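Mark the table, then sort the blocks

Opinion

The usual advice on tidying small loose items is to buy a container. Boxes, trays and drawer inserts all work on the same principle: the wall does the sorting. I want to argue for something cheaper, a line drawn on the table, and for using it before any container is bought.

The case I have in mind is coloured cubes. They are a fair test. They are all much the same size, they stack, they slide when knocked, and colour is the only thing that tells one from another. A set of 16 in four colours will cover a worktop in a few minutes of use. Put them back in a tub and the table is clear, but no order has been made. The next person tips the tub out and starts from a heap.

A marked square changes the task. It gives one position on the table a meaning, and every cube is then either inside it or outside it. There is no lid to open and no wall to reach over. The result can be checked from across the room.
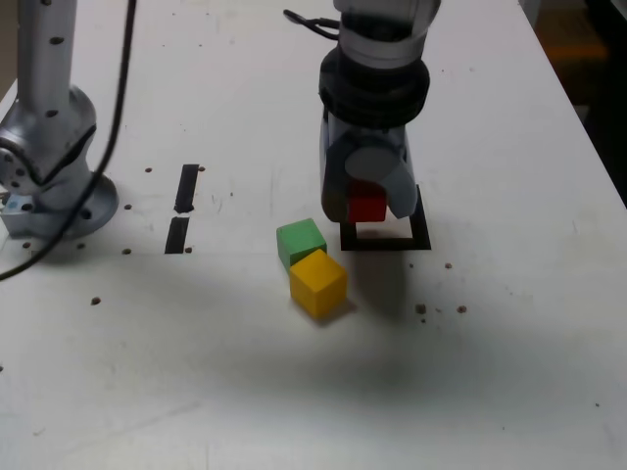

Red cube over the marked square, with green and yellow to the left.

The details matter more than the idea. First, contrast. A black outline on a white surface can be read at any angle and in poor light. Pale grey tape on a pale table cannot, and I have seen it tried at Jidorcombe, where the markings were replaced in March after a winter of cubes put down more or less anywhere.

Second, line width. A thin border leaves little doubt about what counts as inside. A broad one creates a strip where a cube is neither in nor out, and people will argue over it. I would keep the line to 4 mm or less.

Third, the interior should be left plain. There is a temptation to fill the square with colour to match the cube that belongs there. On a fixed layout this is reasonable. On a table where the order changes, it commits the square to one colour and makes it useless for the rest. The Yeom layout, with its filled squares, suffers from this. The Itier layout uses outlines only and can be set for a new order without touching the table.

The objection usually made is that a line does not hold anything. This is correct. A cube nudged by a sleeve will leave the square, whereas a cube in a tray will stay put. If the table is moved often, or stands in a passage, use a tray with a raised edge. But a tray also hides small errors. A cube lying askew in a deep compartment looks the same as one placed with care, and the habit of placing things squarely is lost. On an open table a cube turned a few degrees shows at once against a straight line.

Cost should be mentioned. At Jondside a set of 49 fitted compartments was priced for one bench and then dropped, and the bench was marked up by hand in two hours. I have used it since. The lines want renewing now and then, and the corners go first. I would still choose it over the compartments, and I would mark the square before deciding how many cubes to keep on the table.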